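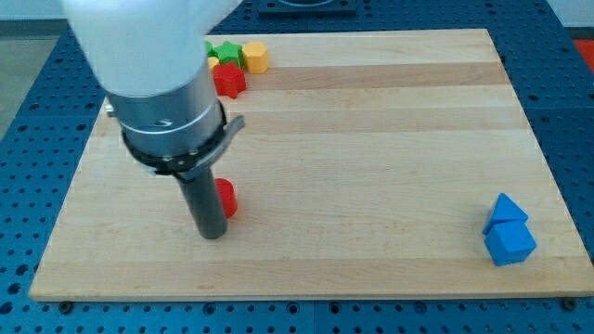
How often should a garden bird feeder be cleaned?
Once a week while birds are using it daily, and at once if the seed inside has become damp or mouldy.

Care of feeders and nest boxes: household guidance
Murnorby Bird Trust, Advice Sheet 48

Householders are asked to set aside a brush and bucket for bird equipment and to keep them apart from anything used in the kitchen. Feeders should be emptied fully before washing. Old seed is to be bagged and put in the bin, not tipped under a hedge.

Wash all parts in hot soapy water, paying attention to the ports and the underside of perches, where droppings collect. Rinse well and leave to dry completely before refilling. Gloves should be worn throughout — and hands washed afterwards in any case.

Peanuts are best offered in a mesh feeder during the nesting season, as whole nuts can choke young birds. Salted or dry-roasted nuts should never be put out. Bread does no great harm in small amounts but fills a bird without feeding it.

Water dishes need fresh water every day. In freezing weather, clear the ice by pouring on warm water; salt and antifreeze must not be used.

Nest boxes may be cleared in October, once the Trust's Nistell wardens have confirmed that late broods have left. Remove the old nest, scald the box with boiling water and let it dry with the lid open. Washing-up liquid is not needed for this task.

Members reporting sick finches should write to the Murnorby office, quoting form 222, and stop feeding for at least two weeks.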